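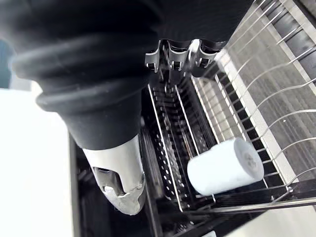
Section 4: Hanging your Senddale sliding larder door

By now you should have the wall checked and all the bits laid out on a blanket, so put the kettle on, read this section through once, and then we can get the door up. Most people manage it in an afternoon, and it's a lovely moment when it rolls for the first time!

1. Hold the track against your pencil line, with the end stamped L on the left, and mark the fixing holes. There are 11 on the standard track.

2. Drill each hole to a depth of 45 mm and fit the plugs supplied (the grey ones, please, and keep the white ones for the floor guide).

3. Put in the two end screws first, only finger tight, and lay a spirit level along the top. When you're happy with it, add the other screws and tighten the lot, working outwards from the middle.

Caution: the door weighs 51 kg. Have a second person with you for steps 4 and 5, and keep children and pets well out of the room.

4. Lift the door together and set both rollers on the track.

5. Fit the end stops before you let go.

6. Slide the door open and fix the floor guide underneath, leaving a gap of 18 mm between the door and the wall.

Note: if you bought the Stestlow soft-close kit, leave the right-hand stop off for now and turn to Section 6. 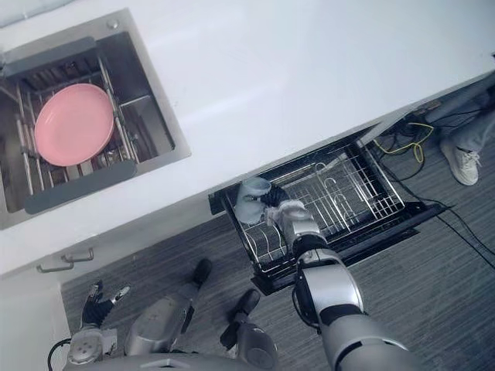

Can I fit the track to a plasterboard wall?

Only if there is a timber batten behind it, screwed firmly into the studs. Plasterboard fixings by themselves won't carry the door, however sturdy they feel in the hand.

7. Wipe the track with a dry cloth and run the door gently from end to end a few times. Please don't oil the rollers.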